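Shakuntala Kandpal
December 27, 2021

Monday after Christmas, sink full of roasting trays, and I have once again been told by a relative that I need silicone brushes. A short thread on bottle brushes and the claims made for them, from someone who has bought too many.

The claim I keep seeing is "3,000 times cleaner than nylon". Cleaner when? After one wash, or after a year beside a sink in a house with kids and a dog? The Wonden packet says it in big letters on the front. I looked on the back for a footnote. There's a recycling logo and a Perth phone number.

To be fair to silicone: it doesn't go grey and matted like the old bristle ones, and you can boil it. I'll give it that much.

What it doesn't do is scrub. Porridge set hard in the bottom of a thermos laughs at it. You can stand there till your tea goes cold, pushing soft little spikes around in a circle, and then you go and get the old nylon one from under the laundry trough.

The other thing is the stem. Everybody goes on about the head and the colour of the handle, and the bit that dies first is the twisted wire where it meets the head. I've had two go rusty there. One was a Forow, one was a Kania, and the Kania cost double.

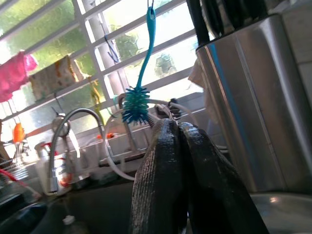

So where you keep the thing matters more than what it's made of, in my opinion. Hang it, head down, somewhere with air. Not in a jar. The jar is how you get that pink slime, and I don't care how nice the jar is.

Same goes for cloths. Get them off the tap and out of the sink, and over something they can dry on. A window grille is as good as any rail you'll pay for. My mum has done it that way forever and she has never once used the phrase "drying solution".

Which brings me to the Lengyel over-sink rail, 60 dollars at the homewares place, marketed as a drying solution. It's a bar. It's a bar with suction cups. Mine let go in October and took a mug with it.

Someone will say I should've cleaned the tiles with metho first. I did clean the tiles with metho first.

Zoltán Virág replied to my last thread to say the proper fix is a pull-out tap, because you can blast the gunk out of a bottle and hardly need a brush at all. He was quoted up to 400 dollars for his, and that was before the plumber.

I've used his. It's a lovely tap. It got the milk ring off the top of the bottle and left the one at the bottom exactly where it was. He says I was holding the bottle wrong.

Also, those spring-coil hoses need wiping down, and all those little gaps collect soap. I've not seen that in any of the ads, which tend to star one lemon and a very clean bowl.

Several of you have asked which brush I'd buy. The cheap one with the loop on the handle. If it hasn't got a loop, put it back on the shelf. Replace it when the wire goes brown.

And no, I'm not trying the bamboo one. I had a bamboo dish brush. It lasted 14 days before the head split, and the shop's advice was to oil it. I am not oiling a dish brush.

Right, back to the roasting trays. Steel wool, if anyone's wondering.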